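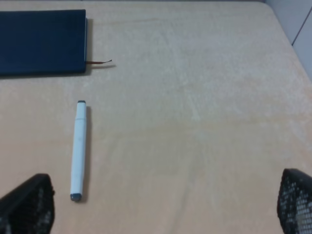
Why does a planner that knows where an object is still need to know what the object is resting on? The height and firmness of the support decide how low the fingers may travel and when the controller should believe it has made contact, and neither can be read off the object's position alone.

4.2 Support-aware planning in Onier

We came to this question slowly, after a good many evenings with the Rasura logs, and we hope the reader will forgive a little history. Our first planner, Paracha, kept one flat plane for the whole table and treated everything above it as an obstacle. On cloth this served us poorly, as a soft surface gives way a little before the force estimate rises. Onier keeps a small support graph instead, in which a pen lying on a notebook is a child of the notebook, and the notebook is a child of the table. The graph is rebuilt every 500 ms from the wrist and fixed views, and the planner draws its approach height from the parent node. 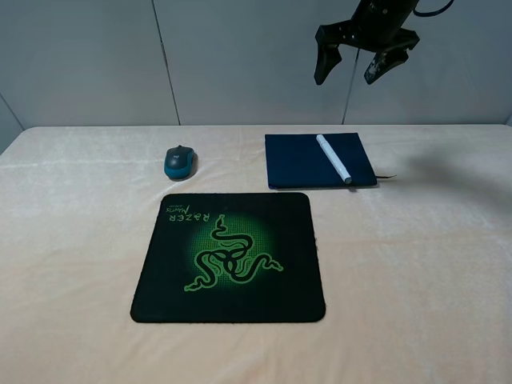

Figure 4. Fixed view of the workspace, with the marker on the closed notebook.

Of the 2801 planning calls in the Trendutberg set, 155 were rejected by the height check, and some 42 of these traced back to a stale parent node – an error we had not looked for at all. We now drop any edge in the graph that neither view has confirmed within two rebuilds. It costs us a short wait before each descent, and we have been glad to pay it.

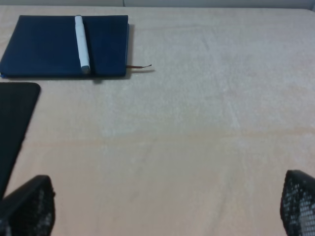

One reviewer asked whether the graph might be replaced by a dense height map, which would need no notion of parent and child. We did try this, and for plain descents the two behave much alike, though the map has no ready way to say that moving the lower object will carry the upper one along with it.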